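Home | News | Shows | Our Reporters | Press Room | Contact

Last updated: October 2020

CATELL NEWS DECLINES TO USE FLESOW "TRUST SCORES" FOR ITS REPORTERS

VOLTORHAM – Catell News said today that it will not display, promote or pay for the on-air trust scores now being sold to local television stations by the ratings firm Flesow. The station was offered a free first year and turned it down.

Flesow launched the scores in September. Each reporter and anchor gets a number from zero to five, said to show how much viewers believe what that person tells them. Stations can put the number on their staff pages and in their ads. According to the material sent to Catell, a higher score "builds lasting viewer loyalty." The material does not say how anyone found that out.

The station asked Flesow for its method before making a decision. It received a nine-page brochure, most of it about the design of the badge. The Voltorham scores are based on 1114 viewer responses spread over 23 reporters and anchors at all the stations in the area. Flesow did not say how many responses each person got, and it did not say whether the people answering had ever watched the reporter they were scoring.
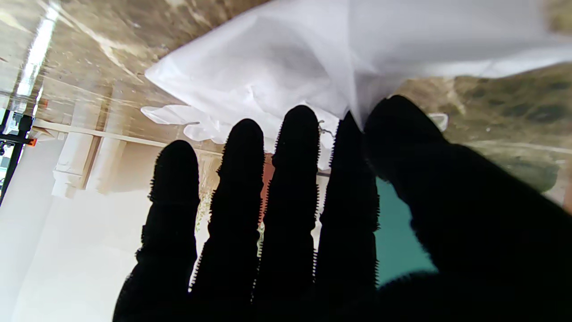
"I got a 4.1, so I have every reason to like this thing," said Noémie Marchand, who anchors the Catell evening news. "But I was also scored on my weather reporting. I haven't done weather since I worked at a station two states away."

Marchand joined Catell as a general assignment reporter and moved to the anchor desk after covering city hall and the county courts. She won a Dufour Award for her reports on unpaid wages at area nursing homes. Her Flesow profile leaves out the award and gives the wrong college.

Other profiles had problems too. Reporter Yao-tsung Sin was listed as a sports anchor. Giang Mai, who produces the morning show and does not appear on camera, was given a score of 3.6 for "screen warmth." When the station pointed this out, Flesow sent back a form letter thanking Catell for its interest in the premium plan.

"Maybe there is a good way to measure trust in a reporter," said news director Clifford Beaudoin. "I would read that study. What we were sent is a number with a ribbon around it, and I can't tell a viewer what the number means. If one of my reporters brought me a story with this much behind it, I'd send them back out to make more calls."
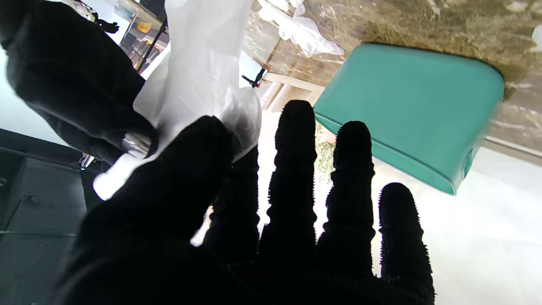

A robotic hand in black, fingers spread.

Beaudoin said he also has doubts about the price. After the free year, a station would pay $500 a month for each person on its staff page. Paying stations may ask for a score to be "refreshed." Flesow's brochure says refreshed scores are reviewed by a specialist but does not explain what the specialist does, or whether a refreshed score has ever gone down. Catell asked that question twice in writing and has not received an answer.

Catell does not claim that its own staff pages are perfect. A check made after the Flesow offer found two old job titles and one broken link, all now fixed. The pages will go on listing where each reporter grew up and studied, what they cover and how to reach them. Awards will be listed with the year and the name of the group that gave them, so that anyone can look them up.

The station will also move its corrections to a single page, newest first. Vasco Garcia, the assignment editor, will run it. Each entry will say what was wrong on the air and when it was put right.

"I don't know if that makes people trust us more," Garcia said. "I'm not going to put out a chart saying it does. It's there so you can check."

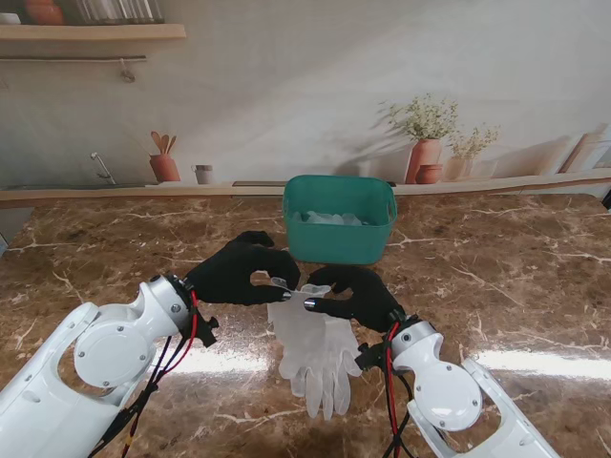
Two white robotic arms and a pair of disposable gloves on a brown marble countertop.

Catell will look at the Flesow scores again if the firm publishes its full list of questions, the number of responses for each reporter and its rules for changing a score. Until then, any Flesow badge shown next to the name of a Catell reporter – on a fan page, in an ad or anywhere else – is being used without the station's approval.

About Catell News

Catell News produces morning, noon and evening newscasts for Voltorham and the surrounding county. Questions about this release may be sent to Clifford Beaudoin at the Catell newsroom. Viewers who spot a mistake on a staff page can write to the same office.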